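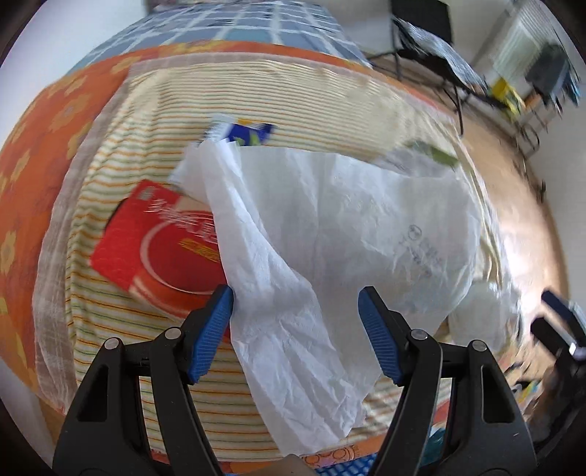

Home | Agendas | Minutes | Parking | Contact

Hagedorn Hill Neighborhood Association
Minutes of the March meeting

Called to order at 7:04 p.m. by Khairul Pillai, chair, after a short search for the key to the supply closet, where the gavel lives. Minutes taken by Lawal Ajayi, who was told last year that the job rotates.

Previous minutes. Approved with one correction. Mrs. Soltico asked that "shouted" be changed to "remarked." So changed.

The peacock. The peacock is still on Endero Street. It has moved from the Prutell Dry Cleaning roof to the carport behind it, and the owner of the carport no longer considers the matter funny. The chair read a letter from the city, which says that peafowl are poultry under the code, that poultry must be kept in an enclosure, and that the fine falls on the owner. There is no known owner. The city suggests we find one.

Discussion followed. Several residents reported screaming before 5 a.m. One resident said her car door had been pecked by the bird, which she believes saw its reflection and took offense. A petition to remove it has 144 signatures. A petition to let it stay has more, but includes two signed "Peacock," and the chair ruled that these be struck. Objection from the back row, noted.

Mr. Prutell offered the use of a large dog crate. Asked how the peacock would be persuaded to enter the crate, he said he was only offering the crate.

Motion to ask a licensed wildlife handler for a quote, not to exceed $1,000. Seconded. Amended to add "humanely." Amended again to remove "as soon as humanly possible," which was thought confusing next to the first amendment. Carried.

Account. Balance is $1,648. The chair observed that it will not be for long.

Feeding. Residents are reminded to stop feeding the peacock. Those present agreed that none of them feed the peacock. Cat food has been appearing on the carport wall every Saturday regardless.

Other business. The stop sign at Endero and Hill is still facing the hedge — third month running. Lawal will call again.

Adjourned 8:40 p.m. The bird could be heard from the parking lot.

Search minutes and agendas Enter keyword Go

Comments (3)

endero_upstairs: It was 4:15 this morning, not "before 5." Please put the real time in the minutes.

Dot M.: He was here before half of you moved in. Leave him be.

carport guy: Dot, is it you with the cat food?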